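Filed under: Home & Money / Decluttering

The owner of Fitside would like you to know she is not a minimalist. She says this before I have sat down, in a kitchen with so many mugs that two of them are holding pens and one is holding a fern. "People come in expecting white walls," she says. "I like stuff. I just don't think you should pay rent on it."

Fitside is a decluttering service in Vatley, and it charges by the room. For nine years its owner has been going into other people's basements and spare bedrooms and telling them, politely, to get rid of most of what is in there. She agreed to talk to me on the condition that I print the company's name and leave hers out, as some of her clients haven't told their families they hired her.

I should say that I came to this with doubts. I've read the books. I've held a sweater and waited to feel something. My closet looks the same as it did before, except that the sweater is folded into a little packet I have to unfold every time I want to see what it is. So my first question was whether any of this lasts.

"For some people," she said. How many? She wouldn't put a number on it. She doesn't go back to check unless she is asked, and the people who ask her back are mostly the ones it didn't work for. I pointed out that this makes it hard to know if the service is any good. She agreed that it does. "You could say the same about diets. You could say it about marriage counseling. I clear the room. After that it's your room."

That was a more candid answer than I'd been ready for, and it took some of the wind out of my list of questions.

Her method, as far as she has one, is slow. A garage takes her two visits. On the first she touches nothing and only asks what the client thinks is in there. "They're wrong every time," she says. "They'll swear the camping stove is in the back. There's no camping stove. It went to a cousin years ago. But they've been keeping the whole back wall for the sake of that stove." On the second visit things get moved, and there is often shouting, though she says it is rarely aimed at her.

I asked about the storage units. Vatley has more of them than it used to, and the newest, run by a company called Kolev, went up last October on the road out past the feed store. She pulled a face. She has nothing against the people who work there, she said, but she thinks renting a unit is a way of putting off a decision and paying for it monthly. One client came to her after 15 months in a unit. The contents were a dining set, boxed curtains from a house with different windows, and a rowing machine. The rent had already come to more than 1000 dollars. "I wouldn't have given you fifty for the lot," she says. "The rowing machine maybe." 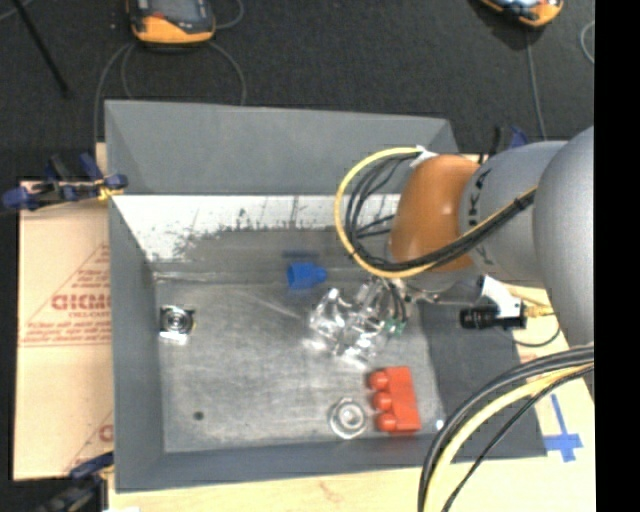
So should people never rent a storage unit? A short rental makes sense if you have a move-in date and a truck booked, she said, but if you can't name the day you'll empty it, you should sort the things first and see what is left.

I wondered whether she would say that if she ran the storage place and somebody else did the sorting. She laughed and said probably she wouldn't.

We moved on to where it all goes, a part of the business I've always found a bit slippery. Everyone likes to hear that their old things have gone to a good home. She is less sure. Clothes with life left in them go to the thrift store, which turns some of them away. Books are harder to place than people think, and encyclopedias can't be placed at all. Pianos make her tired just to mention. "People say donate, donate," she said. "A stained couch isn't a donation. Somebody has to haul it off at the other end." She tells clients plainly when a thing is headed for the dump, and she has lost jobs over it. They wanted to hear something nicer, and she supposes another company told it to them.

Then there are the products. Fitside doesn't sell bins or baskets, but it does get a small cut when a client orders shelving from Pladska, and she brought this up herself before I could. I asked if that didn't go against everything she had just told me. Why would a person with too much stuff need to buy more stuff to put it in?

"Most don't," she said. "If I do my job you don't need the shelves." But she takes the cut? "When they want the shelves, yes." How often do they want the shelves? A pause here, and some business with the coffee pot. "Pretty often."

I don't think she is a fraud. I do think there is a gap between what decluttering promises and what a clear garage can do for a person, and that a lot of the money gets made in that gap. She didn't fight me on it very hard. Her own view is that most of her clients are dealing with something else, a death or a divorce or a kid who moved out and left the trophies, and that the boxes are only where it shows up. She isn't trained for that and doesn't pretend to be. She lets them talk. It makes the job run long, and she has stopped charging by the hour because of it.

Before I left I asked to see her own garage. I expected her to refuse. She took me out through the laundry room and put the light on. There was a car in it, which already puts her ahead of me. Along one side was a row of cardboard boxes, taped, with nothing written on them.

I asked what was inside. Her mother's things, she said. She hadn't opened them yet, and she turned the light off again and asked if I needed directions back to the highway.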